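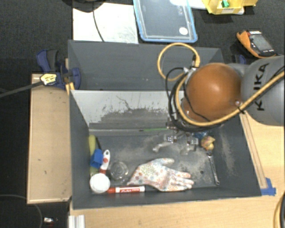

*Page last changed: November, by D. Batista*

# Bin and floor check, Nuston bay

Do this before the morning tea run, 9.30 at the latest. Initial each line. "Fine" is not an initial, Jacinto.

**The grey bin**

- [x] Walls sound, no splits. *Scuffed patch on the panel has a scratch over it. Scuffs are cosmetic and may be left to mature.*
- [ ] Floor of bin wiped. *No. Dusty, with pale smears. I have stopped asking whose turn it is and started writing it down.*
- [ ] Dark spot on bin floor looked at. *Small and round. If it wipes off, good. If not, tell Gayan.*
- [x] Bin standing level on the table. *Yes. The carpet hides everything, which I believe is why Udico sold it to us.*

**What's in it**

- [x] Items small enough to lift with one hand.
- [ ] Long things laid flat. *Green stick, yes. Thin black rod, no – it is sticking up behind the blue block at eye level for anyone bending over to look for it.*
- [ ] Clear containers easy to spot. *The round one is next to invisible against grey. Abundio wants a strip of tape on the rim. Tape is in drawer 12, or was.*
- [ ] Things spread out. *Most of it is huddled along the left wall again, blue block on top of the yellow-green item. White handle with the red bits is leaning into the same heap.*

**Cables and surfaces**

- [x] Black tie in place where the cables meet the arm. *Present. One tie, doing its best.*
- [ ] Yellow cable checked for rubbing. *Crisóforo to do with the power off. Form 428, not the old one.*
- [ ] Wooden surfaces wiped. *Sign when done, and take your mug with you.*

**Result:** pass, with grumbling. Wipe the bin, lay the rod down, then ring Favell on extension 934 about a spare panel. They said it would take 40 minutes to quote. That was over a month ago.

D.B.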